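Water shutoff at Hellel Court moves to Monday

The water main work at Hellel Court has been moved to Monday. Druder, the firm replacing the pipe on the east side, will close the main valve at 8 in the morning and expects to open it again by 2 in the afternoon. All 40 apartments are affected, along with the laundry room.

Please fill a few jugs the night before and keep a bucket of water in the bathroom for flushing. Leave the small valve by the toilet as it is — Druder only needs the main one closed. Washing machines and dishwashers should be off before 8.
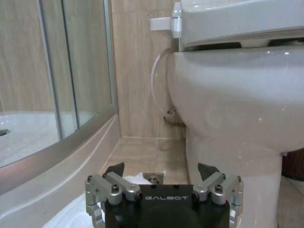
Pongsiri wrote to ask if the water would be safe to drink right after it comes back on. Druder's answer is to run the cold kitchen tap until it is clear, and to wait on hot water until the cold has stopped spitting. Some brown color at first is normal after pipe work.

The old pipe has leaked twice since August, and the last patch did not hold. The new section runs from the street to the meter room and will be tested before the trench is filled. Parking along the east fence is closed until the end of that week. The Dreltell lot across the street has agreed to take our cars overnight at no charge.
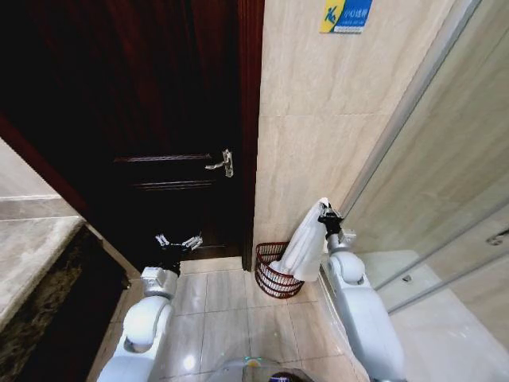

Druder will also need to get into the ground floor apartments in the afternoon to check pressure at the bathroom taps. Someone over 18 should be home, or a key can be left at the office. If your bathroom has a lever handle on a wood door with raised panels, please check that it opens freely, as a few of the older latches have been sticking. Report leaks or low pressure to the office by phone, extension 100.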